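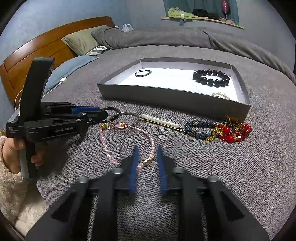 How to Sort a Box of Jewelry and Hair Accessories

By Rizwan Qureshi
April 28, 2026

Small accessories tend to end up together. Bracelets go in with hair ties, a necklace wraps around a clip, and after a few months the easiest way to find anything is to dump it all out. The method below takes 20 minutes for an average collection, a little longer if you have several necklaces to untangle.

What you need

A bed or a large table with a plain cover
One shallow box with a light-colored bottom
A few small boxes, bags or drawer dividers
A soft dry cloth
A straight pin or a thin needle
A small dish for broken pieces

A shallow box works better than a deep one. In a deep box things pile up and the bottom layer never gets used. A white bottom helps with dark items. A thin black hair tie is easy to miss in a dark drawer and hard to miss on white.

If you work on a bed, pull the bedspread tight first. Beads roll into folds. A ribbed knit holds round things in place fairly well, but clip teeth and open hooks can catch in it, so lift pieces straight up and don't drag them.

Step 1: Empty everything

Take all the pieces out and lay them on the bedspread in front of the box. Check coat pockets, the bathroom shelf and the bottom of your bag too. Wipe the inside of the box with the cloth.

Step 2: Spread the pieces in a row

Lay them out in one loose row with a little space between them. Don't sort yet. Open necklaces into a loop so you can see the whole cord, and turn clips so the decorated side faces up. Thin bands and bangles like to sit on top of other things, so look under them.

Step 3: Separate hair items from jewelry

Plain elastic ties, clips and barrettes go to one side. Bracelets, necklaces and rings go to the other. Some pieces could be either. A stretchy beaded loop may be a bracelet or a hair tie, depending on who wears it. Put it where you would look for it first.

Step 4: Untangle the cords

Twisted cord necklaces are the slowest part. Lay the necklace flat and find the clasp or the two ends. Loosen knots from the middle with the pin, working the strands apart a little at a time. Pulling on the ends makes the knot smaller and harder. If the cord has bead clusters, hold the cluster still with one finger while you work next to it.

For a knot in a fine metal chain, a drop of baby oil helps. Don't use oil on cotton or silk cord, because it stains.

Step 5: Check each piece

Beaded bracelets: stretch gently and look at the elastic between the beads. If it looks white or fuzzy it will break soon. Restring it now or put it in the dish.

Hair clips: open and close each one. Run a finger along rows of pearls or stones to find any that are loose. A dot of jewelry glue under the pearl is enough. Leave it overnight.

Hair ties: throw out any that have lost their stretch.

Older pieces: my aunt's brooch has 1935 scratched on the back, and I keep it in its own bag. Anything old or soft should stay away from hard glass beads, which scratch.

Step 6: Put things back

Start with the largest pieces. Set big-bead bracelets down flat as full rings against the side walls of the box. Smaller bracelets can sit inside the larger ones or along the front. Keep hair ties together in one corner. Long clips go in last, side by side, all facing the same way.

Necklaces should be closed at the clasp before they go in. For cord necklaces, make a loose figure eight and lay it flat. If you have more than three or four, hang them on hooks and leave the box for everything else.

Stop when the bottom is covered in one layer. Whatever is left over needs a second box, or can go to someone else.

Dividers

I have tried two kinds. The Nirent tray insert has fixed squares that are too short for long clips. The Breltis strips can be cut to size with scissors and stay up well enough in a box with a low rim. Folded cardstock also works and costs nothing.

How often

I do the full sort every November and a quick one in spring. My last full sort came to 44 pieces, and I kept all but the stretched-out hair ties. The quick version is only steps 1, 3 and 6.

Storing the box

Keep it out of direct sun, which fades dyed cord, and out of the bathroom, where metal parts tarnish faster. If the box has no lid, lay the cloth over the top to keep dust off.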